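**Project Report: Two-Handed Sorting of Household Objects**
Submitted by: Uliana Tkachuk, Kwadwo Dankwa and Şükran Gökçe
Project supervisor: Heike Tiedemann

## 1. Purpose

The Rutlow project was carried out during the spring term as part of the course in robot manipulation. Its purpose was to collect demonstrations of a two-handed sorting task in a furnished home and to use them in training a simple grasping policy. The group was given a target of 400 demonstrations and had recorded 22 usable sessions by the end of February.

## 2. Equipment and Task

Demonstrations were recorded with a pair of hand-held grippers, each carrying its own camera. The object set was chosen to include rigid, soft and easily crumpled items. Snack packets, paper, fruit and a picture frame were handled in the same room, with a light blue plastic basket as the container. Operators were instructed to use both grippers wherever practical and to keep the object between the finger pads in view of the camera.

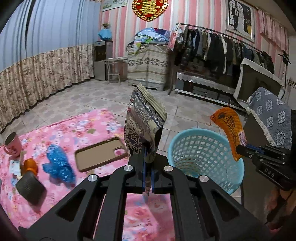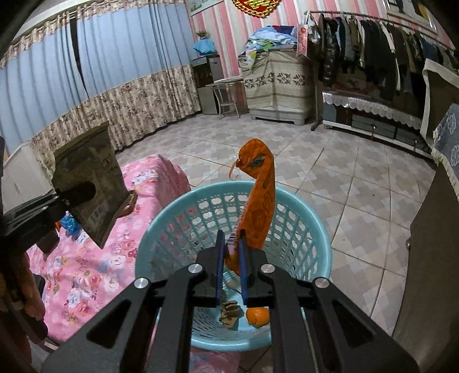 Crumpled brown paper between the finger pads:

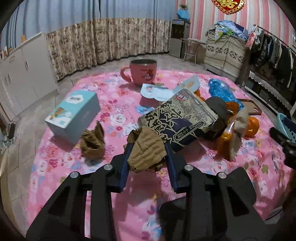 ## 3. Observations

Packaging was the most difficult category. Foil folded under pressure, and the point of contact often moved during the lift. Operators reported better control when they gripped a packet near one end and approached slowly. Paper required less force, but its outline changed with each grasp, which made labeling slow. Sun-ja Choo reviewed the labels and returned seven sessions for correction.

## 4. Limitations

All sessions were recorded in a single room. The policy has therefore not been tested with other floor coverings or lighting. The group also did not measure grip force, and statements on this subject rest on operator reports.

## 5. Further Work

The group recommends that the next team extend the collection to up to 500 demonstrations and add a second room. Corrected labels are stored in the Rutlow project folder.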